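Evening, nearly 9, tea gone cold beside me

I have spent most of today on the button tin, and my back knows it. When Mum's sewing things came to me they came in one enormous biscuit tin, and for years I have fished about in it with two fingers whenever a shirt wanted mending, stirring up snapped elastic and old pins and those little bags of spare beads that come with cardigans and never get used (I am sure there is one in there from a cardigan I gave away before we moved to Gredley). So this morning I decided that was enough of that.

I began by tipping everything on to a tray and picking out the pins, which took far longer than I'd planned, because every third thing made me stop and think. There was the green toggle from my school coat! And a whole card of pearly shirt buttons with the price still on it, 33p, and one lovely carved one I have no memory of at all. By 11 I had a saucer of pins, a heap of thread ends for the bin and a feeling that I might have started something too big for one day.

Then I got the compartment box ready. It's one of the clear ones with the hinged lid, all in one piece so I can't lose the top, and I do like being able to see through the sides without opening anything.

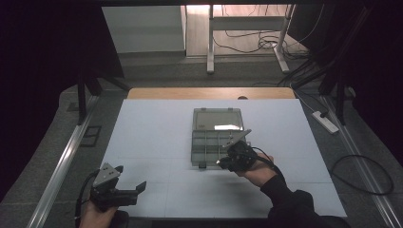 Shabani thinks I should sort by size and forget about colour altogether, as a button that's the wrong shade can be hidden under a collar but one that won't go through the hole is no good to anybody. I said that was all very well for him, but when I go looking for a button I go looking for a blue one. We went back and forth over this for most of lunch, and in the end I gave way a little: shirt buttons by size along one side, and everything else by colour, with the odd ones together in a corner.

Maysoun rang in the afternoon and I told her all about it, poor woman. She wants any spare toggles for the children's dressing-up coats, so I have put those in an envelope with her name on, apart from the green one, which I am keeping and don't intend to defend.

The small compartments are very small, I must say. The big coat buttons from Goodwin's won't lie flat in them, so they have gone back in the biscuit tin for now with the buckles and the hooks and eyes. I did try threading them on a loop of wool as Mum used to, and it looked rather nice, so perhaps I'll do the rest that way tomorrow if the light is good.

Still to do: the beads, the press studs, and the blue shirt, which has been waiting for its cuff button since December. I found three that would match and couldn't choose, so it's hanging on the back of the door again.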